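## Keeping Remote Sites Connected: An Interview with Brenda Fairclough

Brenda Fairclough joined Hostari as director of field networks in November, after a long period with the regional carrier Inskip. Her department supplies satellite and radio links to mines, survey camps and fire lookouts.

"Our customers measure a service by the hours it is down," Ms. Fairclough said. "Coverage maps are of limited use to a camp manager who cannot file a safety report."

The company now maintains over 300 terminals, most of them of the Kisier type. Ms. Fairclough confirmed that 40 will be replaced before the winter season, beginning with the sites on the Herel plateau. Power supply remains her main concern. "The radios are dependable. The batteries behind them are older than they should be, and we have budgeted for that."
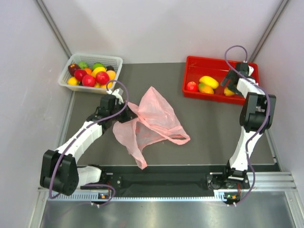 *Two robot arms at a tabletop with a basket of toy fruit.*

Asked about pricing, she said that the present monthly plans would stay in place and that seasonal customers would be able to suspend service without a fee. Applications for the new plan are being accepted through the Hostari service desk.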